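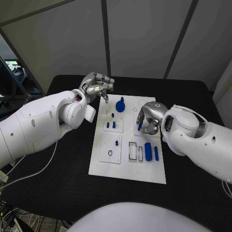
Parry at the peg board, blue peg in the right hand.

So the right hand quit on us again! I know, I know, I said in my last post that the new thumb settings had fixed it. We got through 121 pegs without a hiccup and I was already feeling smug, and then on the next one the thumb just stopped listening. The fingers opened, the thumb stayed clamped, and the arm went right on to the next move like everything was fine.

That last part is what bugs me. A stuck thumb I can live with, but Parry should have thrown a fault and frozen, and the log from Orkside (our control software, for anybody new) shows the hand reporting "open" the whole time. I hit the stop button, killed the power and went to get coffee.

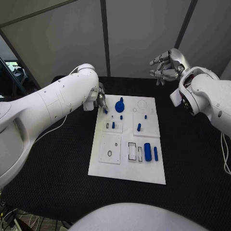

My first guess was heat, but the motor temps looked boring. My money is now on the little connector at the wrist, which gets a tug every time the arm reaches across its body. I wiggled it by hand on the bench and got 17 dropouts in one go (ouch).

For now I've cut the speed way down and added a check that compares thumb current to the reported position. If they disagree for 200 milliseconds, both arms stop. It's a crude fix and it trips when it shouldn't, but I'll take that over a hand that fibs. New connectors are on order from Plellora.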